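# Vekus 핸드헬드 그리퍼 교체용 핑거 패드 및 패드 마모 관련 안전 안내

공급: Elport 산업자동화 사업부 · 적용 제품: Vekus 핸드헬드 그리퍼 전 모델
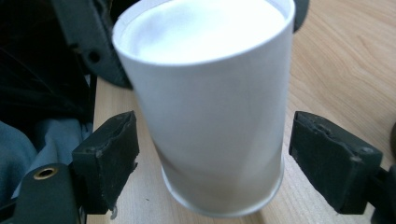
상단과 모서리가 마모된 핑거 패드 한 쌍과 흰색 종이컵. 왼쪽 패드 하단에 올이 풀린 조각이 보인다.

## 제품 개요

Vekus 교체용 핑거 패드는 핸드헬드 그리퍼의 좌우 핑거에 장착하는 소모성 부품입니다. 종이컵, 소형 용기, 포장재 등 쉽게 변형되는 물체를 낮은 힘으로 파지하는 작업에 사용됩니다. 본 페이지는 교체용 패드의 사양과 주문 정보를 제공하며, 초기 공급분에서 확인된 표면재 박리 현상과 그에 따른 사용자 조치 사항을 함께 안내합니다.

초기 공급분(부품 번호 뒤에 A가 표기된 제품)을 사용 중인 기관과 사업장은 아래 '안전 안내'를 먼저 확인하여 주시기 바랍니다. 개정품(부품 번호 뒤에 B가 표기된 제품)은 해당 조치의 대상이 아니나, 정기 점검 기준은 동일하게 적용됩니다.

## 안전 안내: A형 패드의 표면재 박리

### 현상

A형 패드를 반복 사용할 경우 물체와 맞닿는 쪽의 상단 모서리부터 표면재가 닳기 시작하며, 마모가 진행되면 모서리가 고르지 않게 뜯기고 안쪽의 회색 층이 드러납니다. 일부 제품에서는 패드 하단의 고무 조각이 띠 모양으로 풀려 아래로 늘어지는 사례가 보고되었습니다.

위 현상은 좌우 패드 모두에서 발생할 수 있습니다. 다만 양쪽의 마모 정도가 같지 않은 경우가 많으므로 한쪽만 보고 상태를 판단하여서는 안 됩니다.

### 접수 경위

최초 접수는 1월 Khattak 물류 시험동에서 이루어졌습니다. 종이컵 이송 동작을 반복하던 중 컵이 패드에서 미끄러져 바닥으로 떨어졌고, 점검 과정에서 패드 조각 일부가 떨어져 나간 사실이 확인되었습니다. 인명 피해는 없었습니다. 이후 같은 시험동에서 회수한 A형 패드 69개를 검사하였으며, 모서리 마모와 하단 풀림이 함께 나타난 제품을 중심으로 원인 분석을 실시하였습니다.

### 원인

분석 결과는 다음과 같습니다.

- A형 패드는 표면재와 내부 층의 접착 면적이 모서리 부근에서 좁아, 비스듬한 방향의 하중이 반복되면 가장자리부터 들뜨기 쉬운 구조였습니다.
- 핑거가 물체를 향해 기울어진 상태로 닫히는 동작에서는 상단 모서리에 접촉이 집중되었습니다.
- 알코올계 세정제를 사용한 사업장에서 접착층의 경화가 더 이르게 나타났습니다.

그리퍼 본체의 구동부와 핑거 베이스에서는 이상이 확인되지 않았습니다. 베이스에 매립된 황동 나사산 인서트 역시 조사 대상에 포함되었으며, 풀림이나 균열은 발견되지 않았습니다.

### 예상되는 위험

1. **파지 실패.** 접촉면이 고르지 않으면 물체가 기울거나 미끄러질 수 있습니다. 액체가 담긴 용기를 다루는 경우 특히 주의하여야 합니다.
2. **이물 혼입.** 떨어진 고무 조각이 용기 안이나 포장재 사이로 들어갈 수 있습니다. 식품과 접촉하는 용기를 다루는 공정에서는 마모가 확인된 패드를 사용할 수 없습니다.
3. **구동부 끼임.** 늘어진 조각이 핑거와 베이스 사이에 말려 들어가면 핑거가 끝까지 닫히지 않을 수 있습니다.

## 사용자 조치 사항

다음 중 하나라도 해당하면 작업을 중지하고 좌우 패드를 한 쌍으로 교체하여 주십시오.

- 모서리에서 회색 층이 육안으로 확인되는 경우
- 패드의 일부가 뜯기거나 풀려 늘어진 경우
- 패드를 손가락으로 눌렀을 때 표면재가 밀리는 경우
- 누적 파지 횟수가 점검표에 정한 교체 주기에 도달한 경우

늘어진 조각을 가위로 잘라내거나 접착제로 다시 붙인 뒤 계속 사용하는 것은 허용되지 않습니다. 테이프로 패드를 감싸는 방법도 같습니다. 이러한 임시 조치가 이루어진 제품에서 발생한 고장은 보증 대상에서 제외됩니다.

### 교체 절차

1. 그리퍼에서 물체를 제거하고 핑거를 완전히 엽니다.
2. 전원이 연결된 구성에서는 전원을 차단하고 케이블을 분리합니다.
3. 고정 나사를 풀어 기존 패드를 분리합니다. 나사는 재사용하지 않습니다.
4. 베이스 표면에 남은 고무 가루를 마른 천으로 닦아 냅니다. 세정제는 사용하지 않습니다.
5. 새 패드를 끼우고 동봉된 나사를 손으로 먼저 체결한 다음, 전용 공구로 조입니다.
6. 핑거를 천천히 닫아 좌우 패드의 높이와 각도가 맞는지 확인합니다.
7. 빈 종이컵으로 시험 파지를 실시합니다. 컵의 벽면이 눌려 들어가거나 한쪽으로 밀리면 5번부터 다시 진행합니다.

분리한 A형 패드는 폐기하지 말고 봉투에 담아 부품 번호와 사용 기간을 기재한 뒤 Elport 고객지원 창구로 반송하여 주십시오. 반송 비용은 당사가 부담합니다.

## B형 개정 내용

| 항목 | A형 | B형 |
|---|---|---|
| 모서리 형상 | 직각 | 둥근 처리 |
| 표면재 접합 | 평면 접착 | 측면까지 감싸는 접착 |
| 권장 점검 주기 | 파지 500회마다 | 파지 500회마다 |
| 알코올계 세정제 | 사용 금지 | 사용 금지 |
| 장착 호환성 | Vekus 전 모델 | Vekus 전 모델 |
| 공급 상태 | 공급 중단 | 공급 중 |

B형의 내구 시험은 Clulon 시험소에 의뢰하여 진행하였습니다. 시험편 100개를 대상으로 종이컵과 얇은 플라스틱 용기를 번갈아 파지하였으며, 시험 종료 시점까지 표면재가 분리된 제품은 없었습니다. 모서리의 변색과 경미한 긁힘은 일부 시험편에서 관찰되었고, 이는 사용에 지장이 없는 수준으로 판정되었습니다.

점검 주기를 A형과 동일하게 유지한 것은 현장의 사용 조건이 시험 조건과 다를 수 있음을 고려한 결정입니다. 주기 연장 여부는 현장 자료가 확보된 후 재검토할 예정입니다.

## 주문 및 무상 교환

- **구성:** B형 패드 좌우 1쌍, 고정 나사, 점검표
- **무상 교환 대상:** A형 패드를 보유한 모든 고객. 미개봉 재고를 포함합니다.
- **신청 방법:** 고객지원 창구에 그리퍼 본체의 일련번호와 A형 패드의 보유 수량을 제출
- **대량 교환:** 200쌍을 넘는 신청은 분할 출고되며, 출고 일정은 담당자가 개별 통지합니다.

교환품을 받기 전까지 여분의 패드가 없는 사업장은 해당 그리퍼의 사용을 중지하여 주십시오. 부득이하게 작업을 계속하여야 하는 경우에는 외관 이상이 없는 패드에 한하여, 매 작업 전후로 상태를 확인하고 그 결과를 점검표에 기록하여야 합니다. 식품 용기 공정에는 이 예외가 적용되지 않습니다.

## 보관 및 취급

패드는 직사광선을 피하여 밀봉 상태로 보관합니다. 다른 물건을 위에 쌓아 두면 표면이 눌려 접촉면이 변형될 수 있습니다. 개봉한 패드는 좌우를 분리하지 말고 한 쌍으로 관리하며, 서로 다른 시기에 개봉한 패드를 섞어 장착하지 않습니다.

## 문의

패드의 상태를 판단하기 어려운 경우에는 좌우 패드의 윗면과 안쪽 면이 모두 보이는 사진을 첨부하여 문의하여 주시기 바랍니다. 안전 관련 사항은 일반 문의보다 우선하여 처리됩니다.

담당: Elport 제품안전팀 Parveen Ansari
문서 개정: 2026년 7월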